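Wipe task / cell 2 stoppage, minutes
11/16/22, Godedell lab, small meeting room
Typed up fast, fix anything I got wrong

1. What happened
Arm faulted on the spill wiping task, Torkberg cell. Protective stop did not latch. Arm went to home on its own after the fault cleared, operator's hand was still over the table moving the cloth. No contact. Written up as a near miss anyway, all agreed.

2. Log
Force limit on the wrist was set to 40 N, went over during the press-down. Controller threw the fault, then auto-reset kicked in after 3 seconds. Auto-reset should of been off. It came back on with the Irnero update, no one checked the settings after. Episode counter at 2,210 when it stopped.

Question whether earlier episodes had the same thing. Not known. Logs to be searched for silent resets back to the start of November.

3. Reach-in rule
Current sheet says wait for amber light. Light goes amber on fault too, so useless here. New rule from today: key out before any hand goes over the table, incl. for putting the cup or cloth back or topping up the spill. Slower, yes. Almost 2 minutes extra per reset by the time you re-home. Accepted.

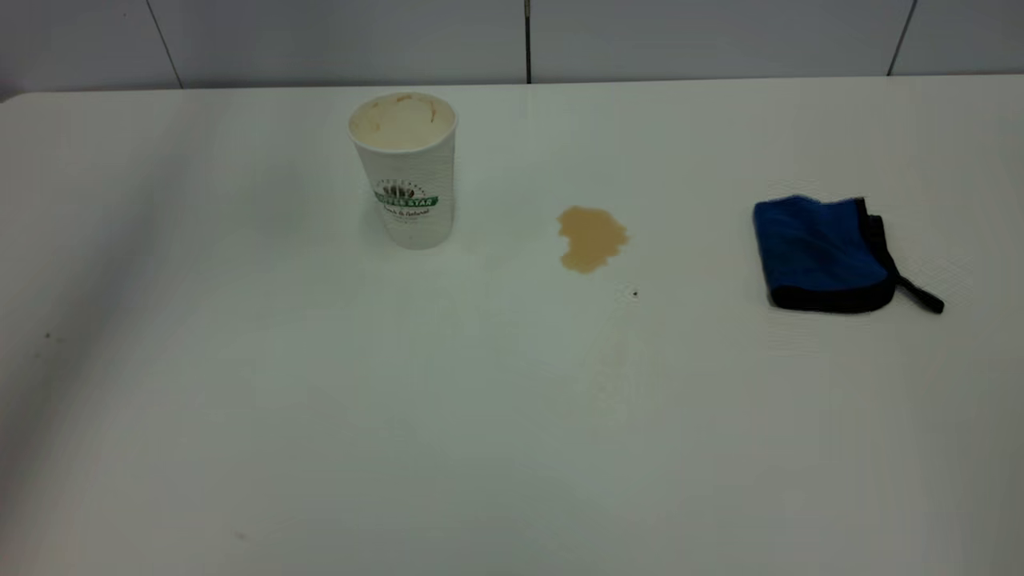
Some pushback on the pace, target for the month will slip. Barrientos to be told by email, today not Friday.

4. Actions
- auto-reset off on both cells, lock the setting
- ask Irnero why the update changes it
- new reach-in sheet taped up at each cell
- log serach, results to next meeting
- cell 2 stays down untill latch is tested with the key in and out

AOB: none, ran over.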